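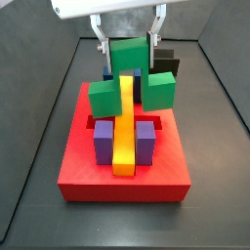
Green piece held over the red base board.

Ticket opened: Sunday, May 24, 2026
Product: Xia Sync, desktop client
Site: Butville office
Status: Open (was Closed, reopened by customer)

The client says "All files up to date" and it is wrong again. Our shared folder on the Stuletent drive holds nearly 2,000 files. The copy in the Caverdale office is missing 300 of them, and the green check mark is showing on both machines. I had this same problem in November and was told the update had fixed it. I have my doubts.

Already tried, so please don't send me the list again:
- signed out and back in on both machines
- restarted the router (why?)
- cleared the cache from the Advanced tab
- reinstalled the client at Caverdale

After the reinstall the missing files showed up in the folder list for a while, grayed out, then dropped off. There was no error and nothing in the activity panel.

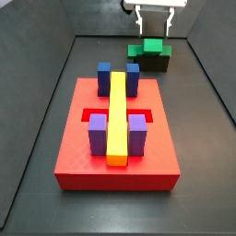 Does pausing and resuming the sync force a full check of the folder?

It only picks up changes made since the pause. A full check has to be started from Settings > Folders > Rescan.

Fine, so I ran Rescan. It finished in two minutes, which seems awfully quick for a folder that size on our connection, and it reported no differences. I opened the folder at both ends right afterward and the invoices subfolder was still short at Caverdale. Whatever Rescan is comparing, I don't think it is comparing the files.

Support's first reply suggested the file names were too long. I checked. Some of the missing ones have very short names, and some of the longest names in the folder came across without any trouble.
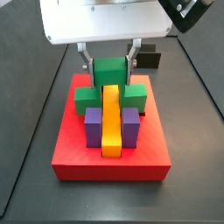

The second reply said it could be permissions. That would be easier to believe if the missing files had different permissions from the ones sitting next to them. They don't. Same owner, same group, same settings, and I can open them over the network from Caverdale by typing the path in.

One thing I did notice: everything missing was last edited before we moved the folder to the new drive. Could the client be keeping an old index and treating those files as already sent? I asked this in November too and got a link to the setup guide. 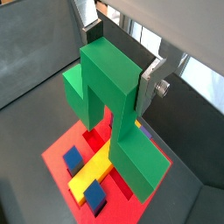 I renamed one of the missing files as a test. It synced right away. I changed the name back and it stayed put at both ends. I'm not going to do that by hand for the rest, and I'd like an answer on the index before anybody marks this solved.

Logs from both clients are attached. Please don't close the ticket on a timer.

2 people have this problem - 0 comments

Related tickets
Check mark shows before upload finishes
Rescan button grayed out after update
Moving a shared folder to a new drive
Duplicate folders after reinstall

Contact support | © 2026 Xia | Back to top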